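News > Local > Plelville
Last updated: January 2020
2 min read

I never thought I'd get this worked up over soup, but Plelville's winter supper is coming back and I could not be happier! The folks behind it told me they're moving to the old Illon hall on the river side of town, which has real heating (anyone who sat in the tent last year will know why I'm cheering).

Tickets are 500 this time, up from 40 at the very first supper, and they cost $3 at the Fuvby bakery counter. Kids get in free if they bring a bowl. 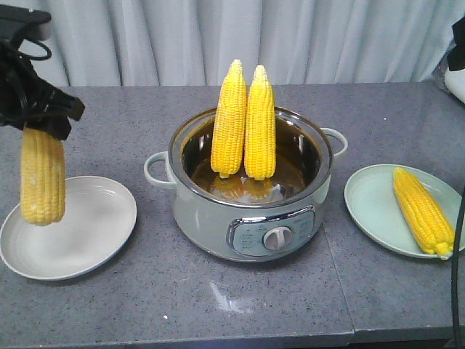
An ear of yellow corn over a white plate.

The menu is still being argued over. Corn chowder is a sure thing, and I'm told there will be a bean chili with no meat in it, plus rolls — lots of rolls. The Yurt coffee stand will set up by the side door and stay open until the last pot is gone.

Money from the night goes to new shelves for the town library, which needs up to $1000 to finish the kids' corner. Parking behind the hall is tight, so I'll be walking over. Doors open at five, and leftover rolls go home with whoever helps stack chairs.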